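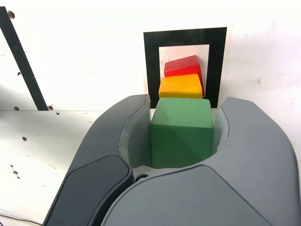 A green cube between the fingers of a gripper.

Lakusley finally lets you pause, four years in

Shewit Jemal
Dec 1, 2020
4 min read

If you've ever played Lakusley with a kettle on, you know the problem. The harbor management game from Negash has never had a pause button. It has had seagull physics since launch. It has a fish auction with its own commentary track, a photo mode, a second photo mode for boats only, and a sliding scale for how rude the harbor master is to you. What it has not had is a way to make the ships stop coming while you answer the door.

Update 5, out now on PC and Mac, adds one. Press P and the tide holds still. Press P again and the grain freighter you were ignoring goes back to ruining your afternoon.

The patch notes put it eleventh on the list, under a fix for floating buckets.

For anyone who has missed the last few years of this, some history. When Lakusley came out, Negash founder Tiruwork Habte argued in a long post on the game's forum that a working harbor doesn't pause and so neither should the player. It was a fairly convincing post. It was also followed by a thread asking for a pause button that has been on the first page of the forum more or less ever since, and which stood at 2,103 replies when I looked this morning. A good number of them are people saying "bump." Several are recipes, for reasons lost somewhere in the middle pages.

"I still think I was right," Habte told me over a video call. "But I have a baby now, and I tried to play my own game, and I lost the entire east dock during a diaper. So I was right, and also there is a pause button."

The pause is a full one on the normal and relaxed settings. You can scroll around the map, read cargo sheets, and queue up crane orders while everything is frozen, and they'll kick in when you unpause. On the Hard Tide setting you get the freeze and nothing else, with the menus locked and the harbor master's portrait staring at you. He doesn't blink. I checked for longer than I'd like to admit.

Hawi Fikre, who handles programming at Negash, said the feature took far more work than it sounds like it should. The ships, the weather, and the auction each keep their own clock, an arrangement that made sense to somebody at the time. (Fikre says it was Fikre.) Early test builds would stop the ships but not the wind, so you'd come back from a break to find your whole fleet politely parked inside the lighthouse.

"The auction was the worst one," Fikre said. "It kept selling fish. You'd pause at a normal price for herring and come back to an economy." 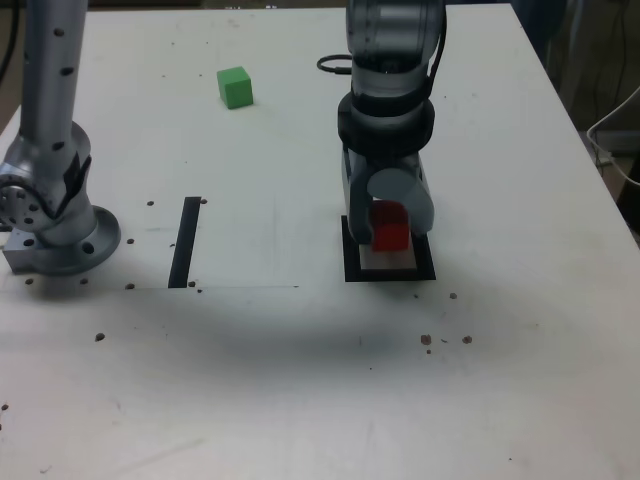 Robot arms on a white tabletop.

Pause is the headline, but Update 5 has other things in it. The biggest for regular players is probably the warehouse limit, which goes from 80 crates to 300. The old cap was a constant annoyance in the late game, when the map throws contracts at you that are bigger than any building you're allowed to own. The popular fix was to load the overflow onto a barge and leave it circling outside the breakwater forever. Those barges will still work, and if you have one it now gets its own harbor fee, so congratulations on that.

Fog has been toned down in the first two chapters. The tutorial no longer asks you to "see the pilot boat" during weather in which you can't see the pilot boat. Text can be made larger in every menu except the tide table, which is coming later, and there are new colorblind options for the cargo icons. Save files from the previous version carry over, though Negash recommends making a copy first if you're in the middle of a storm. The download is 500 MB.

There's also a new map, Flitau, a narrow river port with one bridge that has to be raised for anything taller than a rowboat. It's free and it unlocks after the second chapter. I've put an evening into it and would describe it as a bridge simulator with some shipping in the background. Traffic backs up on both banks, the bus drivers complain, the ships complain, and the mayor sends you a letter whenever the bridge is up for more than a minute. You can reply to the letters. The replies do nothing, but there are four of them to choose from, and one is quite satisfying.

Flitau is at its best once the sugar boats show up, because they arrive in pairs and only one fits under the crane. It's at its worst just before that, when you have very little money and a bridge that breaks. The repair crew takes its lunch at noon, in game time, and it will not be moved on this point. I'd suggest saving up for the second winch before you take any of the timber contracts.

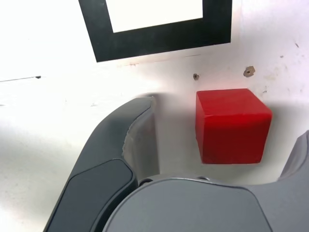
Console players will be waiting a little longer. Dindamus, which publishes the game on everything that plugs into a television, says the update is in testing and should arrive in January. The console version has its own awkward wrinkle, in that pressing the menu button there has always brought up a menu and dimmed the screen, with every appearance of being paused, while the harbor carried on cheerfully behind it. Dindamus spokesperson Nathalie De Haan confirmed that the button will now do what it looks like it does.

"We did get some letters about that," De Haan said. Asked how many, she said the company was very grateful for all of them.

Reaction on the forum has been warm, with the usual exceptions. A small group of players feels the game has been made too easy and would like an option to turn the pause off. Negash has, to its credit, provided one. It's under Gameplay, it's called Harbors Don't Pause, and switching it on swaps the P key for a short voice line from Habte saying "no." Players who finish a chapter that way get a small brass plaque on the office wall. I'm told the plaque can't be sold at auction, though I'd expect somebody to find a way.

Robel Jemal (no relation, we've checked), who runs the biggest Lakusley speedrun board, says pausing will be allowed in the casual category only. The clock on a run will keep going through a pause in any case, so there's little to gain from it apart from a sandwich. He's more interested in the warehouse change, which he thinks will knock a good chunk off the chapter four record once people work out the crane order. He also asked that everyone please stop sending him clips of the lighthouse bug. He has seen it.

The forum thread has since been locked by a moderator, with a note of thanks to all who took part. A new thread went up around twenty minutes later. It asks for a rewind button.

Update 5 is free for everyone who owns Lakusley on PC or Mac.

Related
Lakusley's seagulls are getting smarter, and I'd like them to stop
Negash on why the tide table is like that
The best harbor layouts for people who hate planning
Dindamus delays its winter lineup, again
Five management games you can play with one hand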